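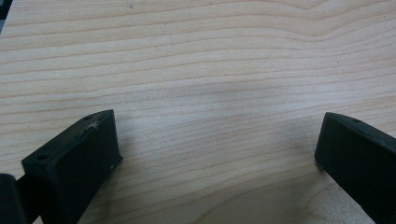 Surely wood stops moving once it has been through a kiln, someone objected at the end of the last session, so why do all the old joints leave room for it? The short answer is that it never stops. Drying takes the water out, but the wood goes on taking up and giving off moisture for as long as it exists. These notes cover why, how much, and what to do about it at the drawing stage.

Trarcombe evening course, Timber for Makers, notes for session 4. Revised Jul 19, 2025. Bring your sheet of section sketches from session 3.

## 1. Water in wood

Water is held in two ways.

- **Free water** sits in the hollow part of the cells. It leaves first. The board gets lighter but keeps its size.
- **Bound water** is held in the cell walls. When this starts to go, the board shrinks.

The point between the two is called the fibre saturation point. For most timbers it is taken as 28 to 30 per cent moisture content. Above it, nothing changes size. Below it, everything does.

Moisture content is worked out against the oven-dry weight, so a very wet log can read over 100 per cent. This catches people out every year.

MC % = (wet weight - dry weight) / dry weight x 100

Worked case: a sample weighs 490 g when cut and 430 g after the oven. The water lost is 60 g. 60 / 430 = 0.1395, so the moisture content was 14 per cent to the nearest whole number. Dividing by 490 is the common mistake and gives 12.

## 2. Direction matters

Wood doesn't shrink evenly.

| Direction | What it means | Typical shrinkage, green to oven dry |
|---|---|---|
| Tangential | following the growth rings | 6 to 12 % |
| Radial | across the rings, bark to centre | 3 to 6 % |
| Along the grain | length of the trunk | 0.1 to 0.2 % |

Length can be ignored in furniture. Width can't. Tangential movement is often close to double the radial, and that difference is what makes a board cup.

## 3. How the log was cut

**Flat-sawn** boards are cut so the rings meet the wide face at a low angle. The width of the board is mostly tangential, so these move the most. The face shows arches and loops. Least waste at the mill, and usually the cheapest.

**Quarter-sawn** boards have the rings standing up, close to a right angle with the face. The width is mostly radial. They stay flatter and the face shows straight lines -- plus ray fleck in oak. More waste, higher price.

**Rift-sawn** falls between the two. Straight lines on the face, little or no fleck.

Veneer can be cut to show any of these patterns, but it doesn't behave like a solid board of the same pattern. It is thin and glued down, and whatever is underneath decides how the panel moves. Always look at the end or underside before you say a top is solid.

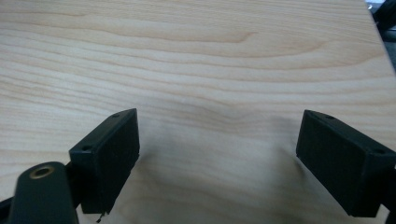 ## 4. Estimating movement

For class purposes use these rates. They are rounded and good enough for a drawing.

- Flat-sawn hardwood: 0.3 % of width for each 1 % change in moisture content
- Quarter-sawn hardwood: 0.15 %

A heated house swings by 4 points between winter and summer in our exercises.

1. Flat-sawn board, 200 mm wide: 200 x 0.003 x 4 = 2.4 mm
2. Same board, quarter-sawn: 1.2 mm
3. Solid flat-sawn top, 1,000 mm wide: 12 mm

Case 3 is the one to remember. A top fixed hard along both edges will split, or pull the frame apart.

## 5. Allowing for it

- Fix solid tops with buttons, slotted screws or expansion plates.
- Leave panels loose in their grooves. Glue the frame only. A spot of glue at the middle of the top and bottom edge is allowed.
- Breadboard ends: glue the centre tenon, slot the peg holes in the outer ones.
- Finish both faces the same way. Varnish slows the exchange of moisture but doesn't prevent it.
- Stack new stock on stickers in the room where it will be worked -- two weeks at least for thin boards, longer for thick.

Drawers fitted tight in April may stick by August. Check the season before you plane to a fit.

## Before session 5

Read the Tomodlow handout on kilns, first half only. The Drometti and Šimek sheets disagree on sticker spacing; use Šimek.

Draw a frame and panel door, 430 mm wide overall, and mark the groove depth and the gap at each side. State the moisture content you assumed.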